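Moving my grandmother's recipes to grams

When my grandmother stopped cooking for the whole family, she gave me her notebook. It has 109 pages, many of them with oil on the corners, and it is written in three languages, sometimes in the same line. I promised my cousins that I would type it and make it usable in a normal kitchen. That was two years ago. I am now on the part with breads and sweet things, and I want to write down how the work goes, for my cousins and for anyone who has received a notebook like this one.

The biggest difficulty is the quantities. My grandmother measured with what she had in the house. Flour is given in "Odera", which was the name printed on a can of milk powder that she kept for this purpose. Sugar is given in coffee glasses. Oil is given in "swallows", and I had to call my aunt to ask what a swallow is. My aunt said it is when you turn the bottle and it says gluck one time. I tried this over a scale, and my swallow was a different size each time, because a full bottle pours in another way than a bottle that is half empty.

The can does not exist anymore. I asked in the family group, and after two days Mwende Rugemalira, who was my grandmother's neighbor and is almost an aunt to us, wrote that she still had one in her garage, with nails inside. She washed it and filled it with flour in the way she remembered, which means with the hand and without pressing. She weighed it and got 546 grams. I did the same with a big jar of the same height and my result was not far away, so I decided to trust her number. All the breads in the typed version start from there.

I was happy for one evening. Then I made the coconut bread with this quantity and the dough was like soup. I made it again and added flour until it felt right, and I needed almost a third more. I believed that the can was wrong. After some days of thinking I looked at the liquid side and found my mistake. In the notebook it says "2 cups", and I had used the American cup, because this is the cup that I have in my kitchen here. My grandmother never owned an American cup. Her cup was a cup, the one for drinking tea.

So this became the main question of my autumn: how much goes in a cup, when a person writes only "cup"?

I started to measure everything in my own cabinet. I have tea cups from my mother-in-law, with the name Tirier under the bottom, which are pretty and hold very little. I have two soup cups by Gerner that I bought at a flea market. I have a travel cup, and several mugs that came to us from banks and conferences. I filled each one with water to the place where a normal person would stop, not to the edge, and put it on the scale. I learned to do this on a towel.

The word is a problem too. In my first language there is one word for cup, glass and mug, and you understand from the situation. My grandmother used this word everywhere. In the tea recipe she means a glass, because we drank it from glasses. In the bread she means the enamel mug that stood beside the water bucket. I know this only because I remember her hand going to it. My younger cousins do not have this memory, and for them it would be the same word with the same quantity.

I also tried a computer program for the conversion. It is called Tavodeo and it promises to change any recipe into grams. For flour and sugar it is quite good. For "cup" it always takes the American one and you cannot change it, or I did not find how. I wrote them a message about it and I am waiting for the answer. At the moment I use my own table on paper, which is taped inside the cabinet door, and my husband has started to consult it too, for rice.

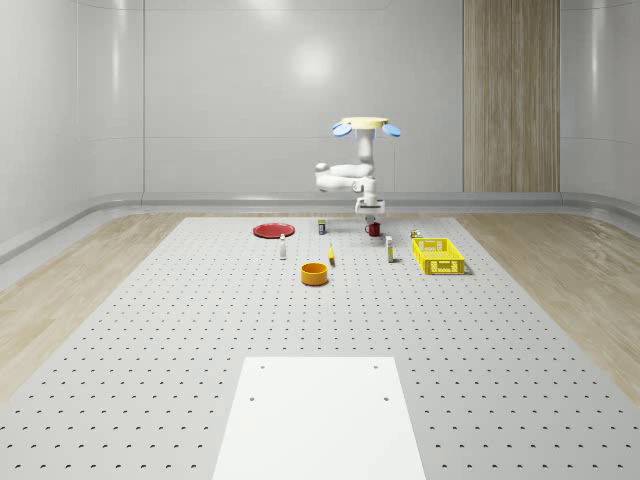 The enamel mug was the last one I had to solve, and I could not find it anywhere. My aunt believes it was given away when the house was sold. She says it was white, my older cousin says it was blue, and in my memory it is red, a small one, like the little red mug standing under the white arm on that gray table with all the holes. We agree only that it was small. My aunt showed me the height with her fingers on a video call, and I held a ruler in front of the screen, which made her laugh very much. In the end we did it from the other direction. I took the coconut bread, kept Mwende's flour, and added water little by little until my aunt said, looking at the dough through the phone, that this was how it should move.

The result was 300 grams of water for two mugs, plus the coconut milk, which she wrote separately. I have now made the bread four times with this number. It rises well, and the inside is soft and a bit sticky near the bottom, as I remember it. My cousin in the north made it also and sent a picture. Hers was darker, but her oven has always been too strong.

For those who want to try it before the typed version is ready, this is the short form. Mix one Odera of flour (see the weight higher up) with two spoons of sugar, one small spoon of salt and one small spoon of dry yeast. Warm the water and the coconut milk together until they are like the skin of your hand. The coconut milk is one coffee glass, and my coffee glass holds 109 grams, the same as the number of pages in the notebook, so I never forget it. Pour the liquid in slowly. Knead until the dough comes away from the bowl, cover it with a cloth, and leave it until it is double. In my kitchen in October this takes nearly two hours – in her kitchen it took as long as washing the clothes.

Then form it into balls and put them close together in a greased pan. Let them stand again for half an hour. Bake until the top is brown and the kitchen smells right. She gives no temperature, because she baked over charcoal with more charcoal on the lid. I use a middle heat and look through the door often.

One remark about the cardamom. In the notebook there is a small drawing of a seed beside this recipe and nothing else, no number and no word. My aunt puts in a lot. Mwende says that my grandmother put it in only for guests. I typed "cardamom, as you like" and wrote both opinions under it.

Next I will go to the fried sweets, where the measure is "one handful, but of Grandfather's hand". If any of my cousins has a photo where his hand can be seen next to something of known size, please send it to me.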